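## 4. Looking after the clay surface

Read this section before the first session of the season, which at Trosell normally means May.

1. Walk the whole surface and pick up stones, twigs and litter by hand.
2. Fill any hollows with the Tiltidus top dressing, a thin layer at a time. Tread each layer down before adding the next.
3. Draw the drag mat over the clay at walking pace. Work along the length first, then across.
4. Lift the mat before you reach the grass - loose clay dragged on to the edge builds up into a lip and holds water.
5. Leave the surface for 16 hours before anyone runs on it.

**Caution:** Do not use the heavy roller (store number 303) after rain. It pulls up soft clay and leaves ridges that are slow to put right.

**Note:** Top dressing is kept in the Cleltov shed. Close opened bags with a clip and stand them on the pallet.

### Checking before use 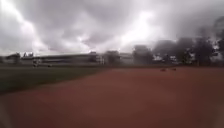 *Valdovinos*

The clay should look smooth and flat, as it does on the red ground in the photograph, with the grass meeting it along a clean edge. Under heavy grey cloud, small dips are hard to pick out by eye, so lay the straight edge down at several points.

6. Press a heel into the clay. If it leaves a deep print, keep the surface closed and test again at midday.
7. Brush stray clay off the grass with a stiff broom.
8. Enter the result on form 1001 and hang the form back on its hook in the shed.

Marking out is covered in the next section.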